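Chapter 6
Storing and Moving Goods

After reading this chapter, you should be able to:
Explain why a business holds inventory
Describe the main areas of a warehouse
Tell the difference between holding cost and ordering cost
Work out how often a product is restocked

Most of the things people buy spend part of their lives waiting. A box of light bulbs may wait at the factory, then in a regional warehouse, and then in the back room of a store. Each stop costs money. Someone has to pay for the building, the heat, the insurance, and the workers who put the box away and find it again.

Businesses accept these costs because supply and demand seldom match. Goller, a maker of garden tools, sells most of its rakes in October but runs its rake line all year. The rakes made in spring have to be kept somewhere. Goods held for later sale in this way are called inventory.

Holding cost is the cost of keeping inventory over a period of time. Ordering cost is the cost of placing and receiving an order, no matter how large the order is. The two pull against each other. A store that orders rarely must hold a lot of stock — a store that orders often holds less but pays for more deliveries.

Suppose the hardware chain Trolano sells 2956 door hinges a year from one site and orders them in lots of 1000. It will place an order two or three times a year. If it cuts the lot to 113, it will place an order 26 or 27 times. Section 6.3 shows how to compare the total cost of each plan.

A typical warehouse has four areas: receiving, storage, packing, and shipping. Goods are checked in receiving and then moved to storage. When an order comes in, they are picked, packed, and sent out. Moving goods between areas takes time, and the layout of the building affects how much. Roller conveyors are one common way to move boxes over short distances. They work best when the boxes have flat, firm bottoms.

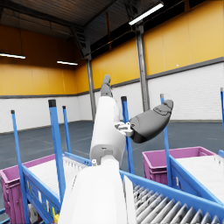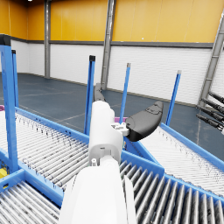 Figure 6.1 Two computer-generated views inside one building. Steel trusses and beams cross the ceiling in the first; roller conveyors stand in the foreground of the second.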